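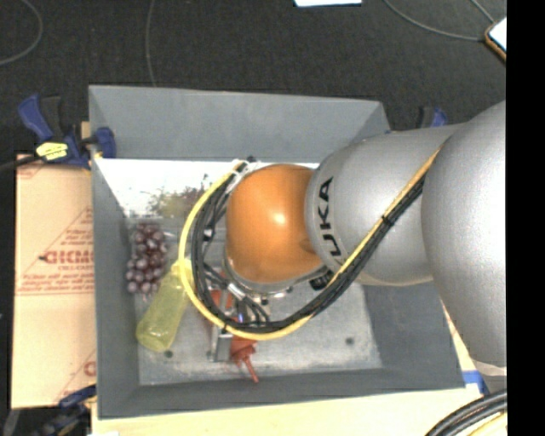 Notebook, bin picking bench, August, Sunday afternoon

Came in for a couple of quiet hours to get the equipment list into some kind of order before Pavithra Rao needs it, and of course I ended up rewriting most of it. Coffee helped. Putting it all down so whoever picks this up can see how I got there.

The arm stays. I know we all like looking through catalogs (me more than anyone!), but the KUKA does what we ask of it and I would much rather spend on what hangs off the end of it and what sits under it.

Cables first. The zip ties and the big loop around the wrist have been fine for bench work, but if we are going to run longer sessions I'd like a proper dress pack. Gudano quoted $516 for one with the brackets included, and Mabaso came in at $466 without them, so by the time we buy brackets separately I expect we're close to even. Leaning Gudano. Would someone please measure the slack at full wrist rotation before we order? I keep meaning to.

Then the bin. I'm fond of the gray one, but the floor is scuffed and shiny and there's that bright white strip at the back, and I'd love to try a matte liner before anybody talks me into a new camera. Curnar sells liner sheet for $122, enough for 4 bins by my reckoning. Cheap experiment, so I've put it at the top.

Clamps: the blue ones can carry on for now. I did pencil in a bolt-down fixture plate, no price yet, waiting to hear from Hirkaretti. It would be lovely to lift the bin out and set it back in the same spot without fussing.

Test objects can come out of petty cash. We have the grapes and the yellow-green bottle, and I'd like more see-through things in the mix, plus a few soft ones.

Still to do: ask Gudano about lead time, check whether shipping is in the Mabaso figure, send Pavithra the list with the liner marked as "order now."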